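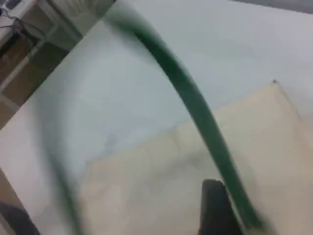

Acceptance

The contract between Pritum and the laundry at Tuvthorpe ran to 242 clauses, and the assessor had read them all on the train. Clause 4 was the one that mattered. The machine would complete 100 cycles of the specified chore, unassisted, at a rate acceptable to the client. "Acceptable" was not defined.

She signed in, hung up her coat and took the stool by the bench. The shift supervisor brought her a mug of tea and a stopwatch. She already had a stopwatch. She used theirs.

A person on the night shift could handle up to 400 pieces before the break. The assessor wrote this down as context. Kaewmanee, the previous supplier, had left a machine that managed towels and nothing else. It stood under a dust sheet by the boiler, and the staff kept the rota on it.
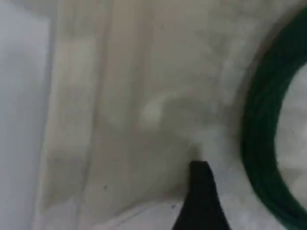
Limp material was the difficulty, and had been for as long as she had done this work. A rigid part stays where the drawing puts it. A sheet has no drawing. The black finger had its tip against the beige stuff and the creases ran down to meet it, with a bulge standing up just above. She noted contact. She noted the green ring to the right as present. Under "Outcome" she left the box blank, the form allowing only yes or no.

"Is it thinking?" asked the supervisor.

"It's planning."

"What's the difference?"

The assessor checked the glossary in the Vultus control manual. Neither word was listed.

At ten past three the presses stopped for the break and the room became quiet enough to hear the joints. The supervisor ate a sandwich and folded pillowcases with her free hand, corner to corner, looking at the door. The assessor timed her without meaning to. It took two seconds a piece, one-handed, and no clause covered it.

She turned to a clean page and wrote the cycle number at the top, then the time. In the column for remarks she put "continuing", and reset the watch.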